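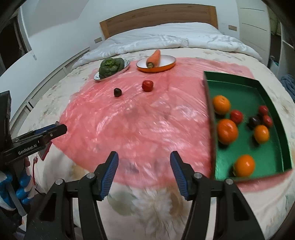

Chapter 8
Sleep and the Working Body

I did my worst thinking at 46. I was on a rotating roster at the hospital laundry in Lutport, two weeks of days and then two weeks of nights, and one morning I drove home, parked neatly in my neighbour's driveway, and spent a good while wondering why my key wouldn't turn in his front door. He was very nice about it. I went to bed, woke up at lunchtime feeling as if I'd been packed in wet sand, and got up to do it all again.

I tell my students that story every year, and every year a few of them have a better one. (If you've ever put the kettle in the fridge, you're in good company.) So before we get into the clocks and the chemistry, I'd like you to think back to your own last bad night. What did you feel first the next day? Was it your eyes, your temper, your stomach? Keep hold of that, as we'll come back to it in the second half of the chapter.

8.1 Two things that make you sleepy

Most of what you need from this chapter hangs on one idea. Two separate processes push you toward sleep, and they don't always agree with each other.

The first one is simple enough. The longer you've been awake, the sleepier you get. We call this sleep pressure. It builds through the day, and a good long sleep brings it back down. A nap brings it down a bit as well, so a late nap on the couch can leave you staring at the ceiling at midnight.

The second is your body clock, and it's the more stubborn of the two. It runs on a cycle close to a day long and takes its main cue from light. Your body temperature rises and falls with it, and so does your alertness, whether you've slept or not. If you've ever pulled an all-nighter and felt oddly brighter once the sun was up, that was your clock coming to the rescue. Your sleep pressure was still enormous!

When the two line up, you hardly notice either of them. You get tired in the evening, you sleep, you wake. Shift work pulls them apart. You come home at eight in the morning with plenty of sleep pressure and a clock that's telling every part of you to get moving, and the clock often wins by early afternoon.

8.2 The Findthorpe diaries

You'll meet one set of records again and again in this chapter, so let me introduce it properly. Georges Akl was the nurse at a cannery in Findthorpe, and he asked the workers on all three shifts to keep a sleep diary over one winter. He wanted something plain that people would fill in with a pencil at the kitchen table: the time they went to bed, the time they got up, and a few words on how they felt. By the end he had 2393 entries in a set of shoeboxes.

I love these diaries. Some are tidy and some have gravy on them. One woman on the night shift wrote "dog" for most of December, and we still don't know if she meant the dog woke her or that she was dog tired. Marwan Srour, who typed them all up years later, left every odd remark in, and I'm grateful he did.

We'll use 20 of the diaries in the exercises. As you read them, watch for a few things. Look at when the night workers go to bed on their days off. Look at what happens to the afternoon workers who have small children. And notice how often people write that they slept "fine" beside a bedtime and a rising time only four hours apart. People get used to being tired, and after a while they stop being good judges of it. I certainly wasn't one.

A word on the exercises themselves. You'll be keeping your own diary for as long as we're on this chapter, so start tonight, using the blank form at the back of the book. Fill it in when you get up, before breakfast if you can manage it, and write down the bad nights along with the good ones.

Now, on to the clock itself, and to what light does to it.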